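Search this encyclopedia Go

Vudivov Garrison

Vudivov Garrison is a military post in the Lultedex border district. It houses a light infantry battalion, a signals company and a small engineer detachment, and is administered by the district's northern command. The post has quarters for up to 996 personnel.

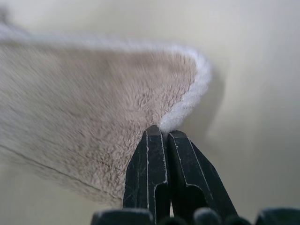
History

The post began as a customs station on the Hoveck road. The army took it over when the border district was formed, and added barracks, a vehicle yard and a parade ground. Most of the present buildings date from a reconstruction completed in 2000, when the original timber barracks were replaced with masonry blocks.

Organization

The battalion consists of five companies, one of which is always deployed to observation posts along the ridge. Companies rotate every 84 days. The signals company maintains the radio link with headquarters – a duty it shares with the relay station at Christodoulou. 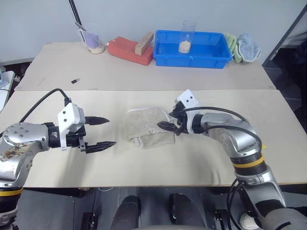

Rotation dates are set by the northern command and may be brought forward when snow threatens the ridge road. Supplies for the outlying posts travel by truck in summer and by tracked vehicle for the rest of the year.

Inspections

The garrison is inspected twice a year by senior officers of the northern command. The August inspection covers equipment, living quarters and medical stores, and ends with a parade at 5 p.m.
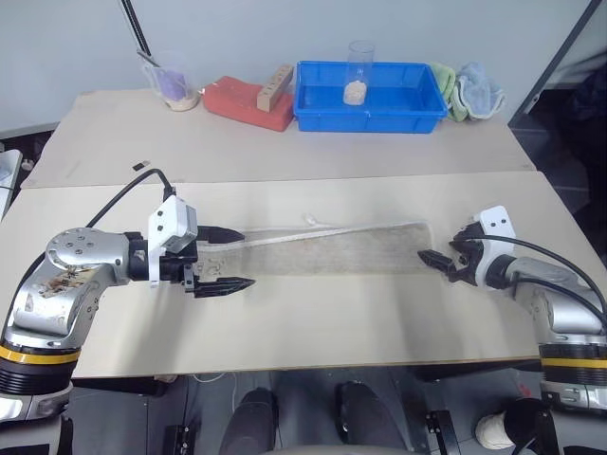 Who commands the garrison?
The commander of the resident infantry battalion also serves as garrison commander. The appointment is made by the northern command.

Civil relations

The garrison assists the town of Hoveck with road clearance and flood response. Its clinic is open to residents of the border villages.

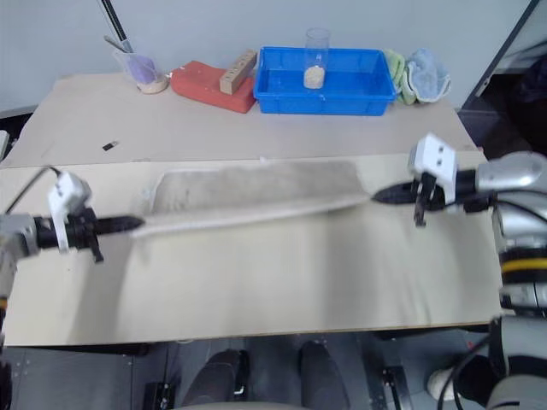
Reading time: 2 min

Access to the post is restricted, and the road beyond the main gate is closed to civilian traffic after dark. A small museum in the former customs house displays uniforms, maps and field radios.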